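Clondus: hand-held gripper recordings from a shared workshop

Version 2, January 17, 2023. Maintained by Teodora Georgiev, to the extent that anyone maintains it.

What this is

Clondus holds 600 short recordings made with hand-held grippers at the Covden workshop. A person holds the gripper, does a small kitchen chore, and the wrist camera keeps the evidence. The plan is to teach an arm I am building at home to do the same. The arm has opinions about this.

Each recording starts with the fingers wide open and pointed at the work. If yours start half closed, the width reading will be off for the whole take, and you will blame the software like I did in August.

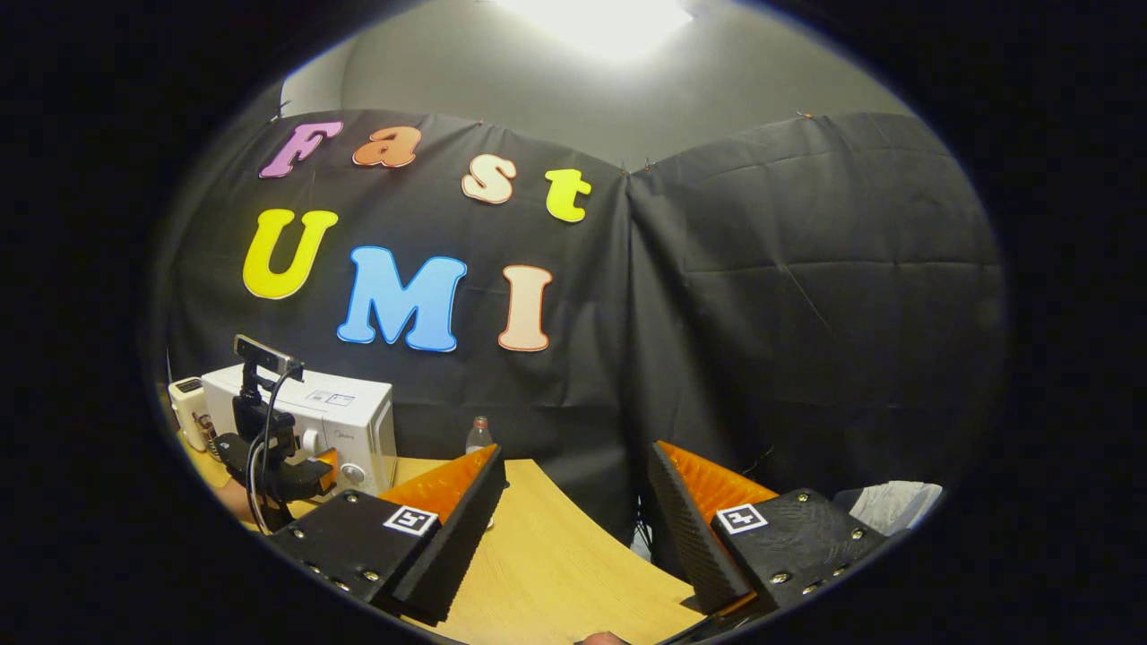
Width comes from the square markers beside the fingers, one per side. Wipe them. Flour counts as dirt, and so does whatever was on my sleeve for takes 1 to 8, which I have left in as a warning.

Files

takes/ has one folder per recording, with video and a width log
calib/ has lens and finger calibration (redo both if you swap fingers)
rejected/ has the ones where I dropped something

Known problems

The fisheye lens makes everything near the rim look farther away than it is. Take 955 does not exist; the numbering skips and I am not renaming folders again.

The loader is called Berisha and needs to be run from the top folder. Run it from anywhere else and it reports success and loads nothing.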